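# "Na bancada virtual tudo parece fácil": conversa com a equipa Besik

A equipa Besik tem quatro alunos, uma sala emprestada e um projeto que promete bastante: ensinar um braço robótico a fazer tarefas de cozinha, primeiro em simulação e um dia, dizem eles, numa cozinha a sério. Inscreveram-se na Songate, a competição entre clubes escolares marcada para outubro. Fui ouvi-los com algumas dúvidas e saí com quase todas.

A primeira foi logo a mais óbvia. Para que serve um robô que só trabalha num computador? "Para errar sem partir nada", responde a aluna que trata do código. "Se o braço atravessa a porta do forno, carregamos num botão e recomeça." Pergunto se isso não ensina maus hábitos. Ela pensa um bocado. "Ensina alguns. Deixámos de ter medo de bater nas coisas."

O regulamento da Songate pede 60 tentativas seguidas da mesma tarefa. Na última série completa, a equipa acertou 33. O colega que faz os registos acha o número bom. Eu acho que uma pessoa que falhasse tantas vezes a mexer num forno seria convidada a sair da cozinha, e digo-lho. "Mas em março não acertávamos nenhuma", insiste. Aceito o argumento, embora prove pouco sobre a cozinha verdadeira.

O simulador chama-se Rashti e foi a escola que o escolheu. Ninguém do grupo o defende com grande entusiasmo. "Os objetos escorregam de maneira esquisita", diz o mais novo. "Passei quase 143 horas nisto e ainda não percebo o atrito." O professor que os acompanha é mais diplomático: fala em "aproximação razoável" e muda de assunto para os prazos.

A tarefa do forno é a que lhes dá mais trabalho. A garra tem de entrar numa cavidade apertada, com a porta aberta à frente, e o punho fica com pouca folga. "De fora parece que há espaço", conta a aluna do código. "Depois olhamos para o punho e mudamos de opinião."

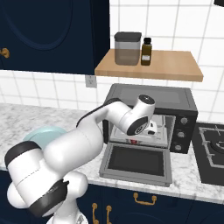 *Página alterada pela última vez em outubro.*

O forno de bancada, com a porta rebatida sobre o mármore e um pequeno objeto vermelho lá dentro, é o cenário em que mais insistem. Quis saber se o forno aquece. Não aquece, claro, e ninguém tinha pensado em fazer de conta que sim. "Isso fica para a Balberg", respondem, referindo-se à segunda fase, a que decorre com equipamento real e para a qual passam apenas 2 equipas.

Acreditam que lá chegam? O professor diz que sim. Os alunos olham uns para os outros. "Depende do atrito", diz o mais novo, e volta para o computador.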